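Keep the Paper Sign-Up Sheet

By Kenna Innes
Sunday, September 17, 2023

The Ballholm library stopped putting out paper sign-up sheets in the spring. If you want to book the meeting room, join the seed swap or get your kid into the Saturday reading hour, you now do it through an online account. You need an email address, a password with a symbol in it, and a phone nearby for the code. The old clipboards that hung by the front desk are in a box in the back office. I know because I asked if I could have one, and I was told they were being kept for now.

I think the clipboards should go back up. I don't think the website should come down. I use the website. I booked a room on it last week at eleven at night in my bathrobe, and that was very convenient. My argument is only that a town this size can run both, and that the reasons given for dropping the paper are weaker than they sound.

The first reason was cost. The library's notice said the new system would save staff time. I believe that it saves some. Somebody used to copy the names off the sheets and into a calendar, and that took part of a morning. But the same staff now spend their mornings at the public computers helping people reset passwords. I sat there on two different visits this summer and both times a librarian was standing behind a chair, spelling out an email address one letter at a time. That is staff time too. It just isn't listed under sign-ups.

The second reason was fairness. Under the old way, the people who came in early got the good slots. Now everyone can book from home the minute a slot opens. In practice the slots open at midnight on the first of the month and the popular ones are gone by breakfast. We have traded people who come in early for people who stay up late and have good internet. I live on the Menzies side of town, where the internet goes out when it rains hard. I don't see that the second group is more deserving than the first.

What the numbers say

Ballholm has 1,483 library cards on its books. The library reported in its August newsletter that 169 of the cardholders had never set up an online account. The newsletter presented this as good news, a small number that would shrink with time. I read it the other way. Every one of those people had a way to sign up for things in March and did not have one in April. They pay the same taxes. Some of them have been coming to that building since it was a feed store with a reading room upstairs.

The software costs the town $3,000 a year. I don't object to that, and for what it does the price seems fair. A pad of lined paper and a box of pens would not change the total much.

My neighbor Daryna Shevchuk is one of those without an account. She is not old and she is not afraid of computers. She runs the alterations shop next to the Grokent dealership and does her own books on a laptop. She just doesn't want another account. She has one for the pharmacy, one for the dentist, one for her son's lunch money and one for the parking meters, and she has decided that is enough. When I told her she could sign up for the seed swap in a few minutes, she said she used to do it in the time it took to write her name. I had no answer to that.

What a sheet does that a form doesn't

A sign-up sheet is public. You can see who else is going. I have gone to things in this town because I saw a friend's name two lines up, and I have stayed away from one or two for the same sort of reason. The online form shows you a number of open spots and nothing else. It may be that some people prefer this, and there are events where privacy matters. A grief group should not have a list on the wall. A pie contest can.

A sheet also takes notes. People wrote in the margins. They wrote "might be late" and "can bring folding chairs" and "is this the same as last year?" and someone would write back. The online form has a comments box, and I have used it, and I don't know who reads it.

Then there is the person who was not planning to sign up for anything. You walk in to return a book, you see a list with a few names on it, there's a pen on a string, and you add yours. I joined the Grilludstead trail crew that way and have been on it ever since. I would never have gone looking for a trail crew on a website. I didn't know there was one.

People will say that paper gets lost, that handwriting is hard to read, and that someone always walks off with the pen. All of that is true. The website has been down three times since it started, once for a whole weekend, and during that weekend nobody could sign up for anything at all. Every method has bad days. When the pen goes missing you can borrow one from the desk.

I would also put in a word for plain tools in general. A pegboard and a few markers will run a workroom or a kitchen schedule, and a new person can learn the whole setup by looking at it once. There is nothing to update. If the person in charge moves away, the next one does not have to call a company and prove who they are.
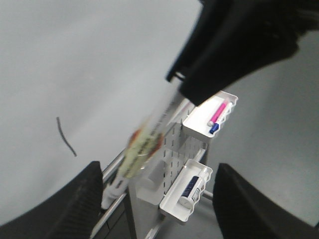
What I would like to see

My request is small. Put one clipboard back by the front desk for each open event. Hold a share of the spots for it, say a third, and let the rest go online as they do now. If the paper spots are still empty three days before the event, release them to the website. A staff member would have to type in a handful of names, and I would be glad to come in and do it myself if that is the sticking point.

Try it through November and see who signs up. The fall schedule has the coat exchange and the soup supper on it, and both of those used to fill up on paper. If the sheets stay blank, I will stop writing about them and the clipboards can go back in the box.

The library board meets in the upstairs room and the public can speak at the start. You have to register to speak. The form is online, but if you call the front desk they will add your name for you.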